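Notebook, June, court backlog work

Started 8:40. Today I continued with the docket tables for the Ellard district. The question is still the same: how much of the delay in civil cases comes from the empty judge seats, and how much was already there before.

The new export has 1,254 civil cases. I removed 131 which are duplicates, mostly cases that were transferred from Tamelia and received a second number there. Amos Ambrose warned me about this last month and he was right. I did not remove transfers where the filing date is different in the two courts. We must decide together what to do with them.

The problem of the day is the word "pending." In Ellard a case is pending until the final order is signed. In Tamelia it is pending until the order is entered by the clerk, and this can be 11 days later. So the two columns can't be compared directly. I made a new column with the signing date for both courts, but for Tamelia I had to read it from the order itself. I did about 100 by hand and then my eyes were tired.

Also, visiting judges. When a seat is empty, a judge from another district sometimes takes part of the calendar. The old script counts this as a filled seat, which makes the vacancy look shorter than it is. I changed it so that a visiting judge is his own category. Please don't run the old version of the script on the Kaimal folder, it will write over my column.

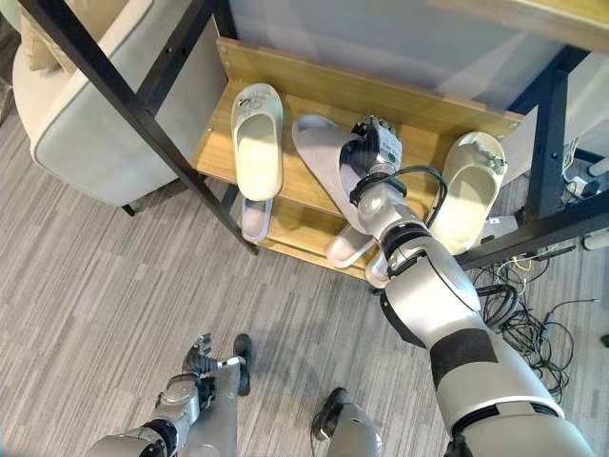 After lunch I looked at senior judges. They keep a smaller load, but the reports do not say how small. For now I leave them out and write a note in the table. Amos thinks we should ask the clerk's office in Kaimal for the assignment lists. I agree, but the letter should be short and ask only for one year first.

Still to do:
- finish the signing dates for Tamelia
- ask Amos about the transfers with two filing dates
- check if the criminal calendar is mixed into the Risari file (I saw two case numbers that look wrong)

Stopped at 5:15. Backup is made.

Recent entries
Risari file, first reading
Which date is the filing date?
Notes from the call with the Kaimal clerk
Magistrate referrals, second try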